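How to Lay a Grid-Print Tablecloth Straight

Jun 2, 2020
By Amnuay Kamolrat

A checked or grid cloth looks good on a craft table, but the lines show every mistake. If the cloth is off by an inch, you will see it from the door. This takes some 3 minutes once you have done it a few times.

Clear the table and wipe it dry. Shake the cloth out and drape it with the fold marks facing up. Find one printed line near the middle and set it parallel to the long edge of the table. Ignore the hem for now – hems are often sewn a little crooked.

Next, pull from the corners, two at a time, always opposite corners. Short pulls work better than one long one. Smooth with your flat hand from the center out, and look along the lines from one end of the table. Where a line bends, there is a ripple under it.
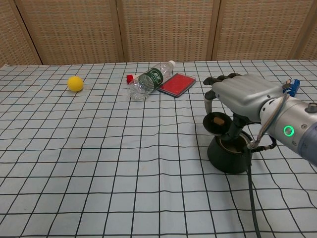 A slight ripple through the middle is common and can be left alone if you are only stamping cards or sorting small things. For cutting or measuring, lift the nearest side and lay it again. Faint creases drop out by themselves in a day or so. Keep ink pads closed when you are not using them – stamp ink is hard to get out of a pale cloth.

Related
Storing Tablecloths on a Roll
Cleaning a Woven Folding Screen
Getting Stamp Ink Out of Cotton

Contact | © 2020 Rudora | Back to top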